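Hornasham Home Forum > Kitchen and Dining > Mugs, cups and glasses

Topic: Talk me out of (or into) the cloud mug

parsleyandrye
Posts: 956
October 5, 2018

OK so I've had my eye on one of those big pale cloud-shaped mugs since March and I finally caved and bought one at the Pallasell clearance place out by the highway. It was 8 dollars, which for a mug that size felt like robbery in my favor. I've been drinking out of it all week and I love it, but my sister says it's a ridiculous shape and that I'll hate it by Christmas. Does anybody else have one? Mostly I want to know about washing it, and whether the handle holds up, because I'm hard on handles (RIP my last two).

It's a very pale blue, almost white, and it looks different depending on the light in the kitchen. Mornings I'd call it white. My husband says it's blue no matter what, so we've agreed to stop discussing it.

Here it is on the kitchen table, on its side so you can get a look at the outline.

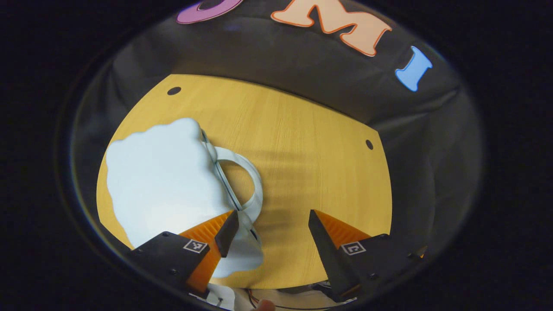 The cloud mug, lying down. Handle is on the right.

Anyway, that's the one. Big loop on the handle, wavy all along the body. I can get my fingers through it fine and I don't have small hands.

dishpan_annie
Posts: 3,000

Oh that's cute! I had a wavy one from Prender for a few years, a different shape from yours but the same general idea. Washing is fine if you do it right away. If you let cocoa sit in there overnight you'll be digging in the curves with a bottle brush and saying bad words. I'd keep it out of the dishwasher, mine took up the space of two regular mugs and came out with a puddle on top every time.

toastrack
Posts: 214

I'm with your sister, sorry. A mug should be round. Where do you put your mouth on a cloud?? I tried one at a friend's place and got tea down my chin.

parsleyandrye

Ha, you find your spot! I drink right across from the handle and I haven't spilled yet. Left-handed people might feel differently, I don't know.

lowshelf
Posts: 71

Lefty here, no trouble with wavy ones. What gets me is the cabinet. I have 10 mugs on one shelf and the odd-shaped ones eat up all the room, and you can't stack anything on them. I ended up putting in a row of hooks under the shelf, which works great as long as the handle is a full loop. Yours looks like it would hang fine from what I can see.

dishpan_annie

Careful with hooks on a mug that big. I hung my Prender one and it was the handle that went, right where it joins. I blame the hook.

lowshelf

Mine have been hanging for years with no problem. I'd blame the mug before the hook! Were they the thin wire kind? Get the thick coated ones.

dishpan_annie

They were thick and they were coated. I'm just telling you what happened to mine - do what you like with yours.

toastrack

This is why I own four round mugs and a shelf.

parsleyandrye

OK no fighting over hooks please. I think I'll keep it out on the counter next to the kettle, it's the only one I reach for anyway. One more question while I've got you all: has anyone put a Parsa lid on a shape like this? I have one of the stretchy silicone ones and it fits my soup bowl, but I'm not sure it would grab onto a wavy rim.

lowshelf

Tried it on a scalloped bowl once. It sat there but it didn't seal. Good enough to keep a tea bag warm, I wouldn't carry it to the car.

parsleyandrye

Good enough for me, I only carry it to the couch. Will try it tonight and report back.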